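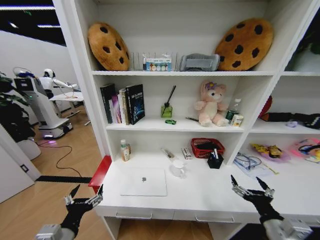 The people who record demonstrations at Grurton do their work in shifts of two hours, with a break whenever somebody's wrists get sore. The operator who spoke to us has been at it since March and came over from a job stocking pharmacy shelves in Wusville.

"It's closer to my old job than you'd think," she says. "You pick a thing up, you put it where it goes, you do it again. Only now the point is the recording."

Each recording is called an episode. The current task, listed in the team's system as Fumum, is tidying a desk and shelf unit like one in a teenager's bedroom. She drives both arms from a seat nearby while the cameras and joint readings are logged together. The set stands at 3263 episodes, and 564 of those are hers.

We asked what makes an episode worth keeping. She says smooth motion matters less than people expect. "If I miss a grasp and go back for it, we keep that. The model has to see someone recover. What we throw out is dithering, where I've stopped because I can't decide."

Bottles take up a good part of her day. A clear one with liquid in it is hard to judge by depth camera, and the fingers have to come in level or it tips. She likes to open the gripper wide, get low and close slowly around the middle of the label.

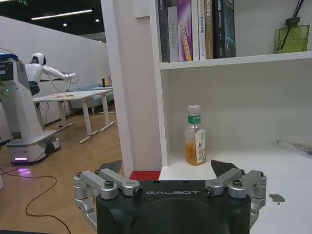
Changing the layout

Between batches the objects get moved. A sheet tells the operators which items to swap and which to leave, and the colour of the lighting is changed every 200 episodes. "Left to ourselves we'd put the mug back in the same spot every time," she says. "You don't notice you're doing it."

Labelling is done by a second group at Abreu, who mark where each grasp starts and ends. They have finished 1458 episodes and send queries back most afternoons. She answers her own. Some are easy, and some mean watching the same eight seconds over and over.

Does she look at what the trained model does? "I watched it last month. It reached for a bottle from the left, a bit high, then dropped down. I do that. I've been trying to stop."

The desk task runs until August. After that she has asked to be put on laundry.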